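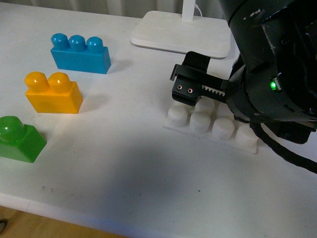 The Long Life of the Big Brick

At five in the afternoon in our house, when dinner isn't close enough to be exciting and everybody has run out of patience, the bricks come out. I mean the big ones, the chunky sort made for small hands, with studs like gumdrops and corners you can step on in socks without seeing stars (well, small stars). We have had ours so long that I've stopped thinking of them as toys. They're more like the good mixing bowl, something that lives in the house and gets used.

Ours came from Brekari, a little secondhand shop that sold them by the bag, and the label on the bag promised 101 pieces. My daughter was two then. She had no interest in towers. What she wanted was to line things up by size, the three-stud brick, then the two, then the single, with a careful gap between each one, and heaven help the grown-up who nudged them together while wiping the table!

I used to think of that as the stage before building, the part you wait out. I've come around to liking it best. A child who sets a blue brick beside a shorter yellow one, and then a little green one after that, is working something out about long and short, and doing it with her fingers, and she'll do it again tomorrow with the same pleasure. Having only a few colors helps, I think. When we tipped out the whole bag she mostly just stirred.

So we got into the habit of putting out 5 bricks at a time and leaving the rest in the closet. A baseplate is worth having too, once they're ready for it, and a pale one shows off the colors beautifully. Give it a clear table and a decent lamp, especially in winter, when our kitchen goes gray by midafternoon and green and blue start to look like cousins.

Washing them is easy enough. Warm water, a drop of dish soap, an old toothbrush for the hollow undersides, where the oatmeal goes. Leave them open side down on a towel overnight.

My daughter is nine now and has moved on to a Paracha marble run that takes up most of the hallway. The big bricks stayed. Her cousin visits in June, and he is just at the lining-up age, so I've brought the bag back down and started scrubbing.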